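The first 60 minutes after a data breach
By Ferenc Virág

When a company loses personal data, the law usually gives it a short time to inform the authority. Many managers know this. Fewer of them know who in their own company must pick up the telephone.

In April I visited Flistaner, a payroll office in Levthorpe with 585 client firms. One of its clerks had sent a salary list to the wrong address. The file contained 1,346 names with bank details. The clerk noticed the mistake very quickly and told her team leader, who wrote an e-mail to the legal department. The lawyer was on holiday, and the message stayed unread for six days.

I find this story useful since everybody in it behaved correctly. The clerk was honest and the team leader followed the handbook. But the handbook named one person only, and it had no second name for the case of absence.
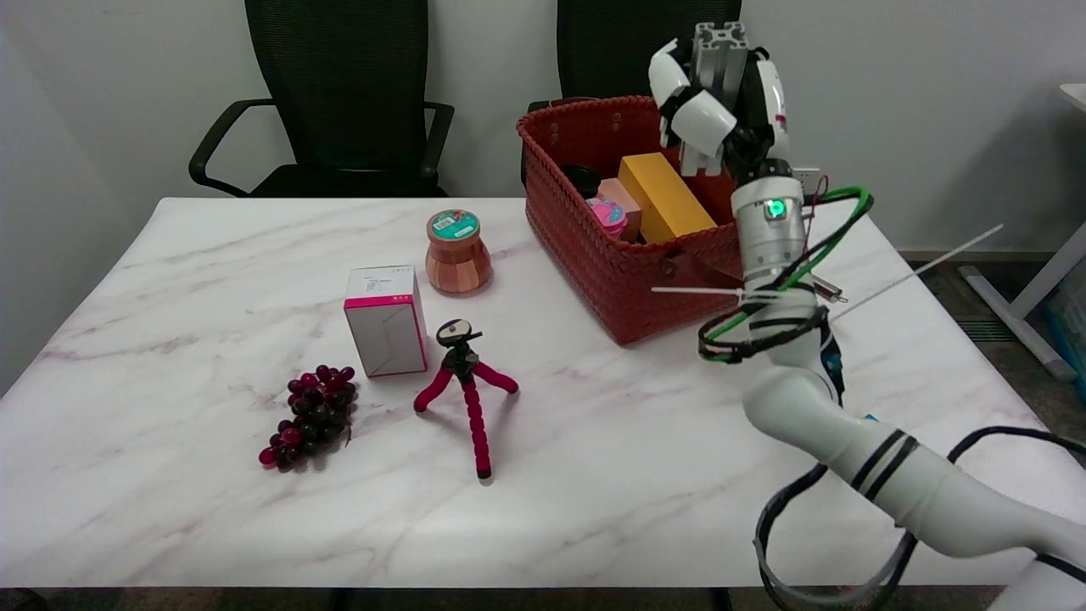 After this experience the company wrote a new procedure, and it fits on one page. The first 60 minutes are for three questions: what was lost, who received it, and can we still stop it. Each question has an owner and a deputy. The clerk's list, for instance, could have been called back the same morning with a simple telephone call to the receiver.

Bhatia, the consultancy which helped with this work, also asked for a practice twice a year. At the first one, two of the telephone numbers on the page were already old. They are corrected now, and a person at the reception checks them every month.

Cusex, a smaller firm in the same street, has borrowed the page and changed it a little. There the owner wants to be called at any hour, also at night. His wife's number is written as the deputy.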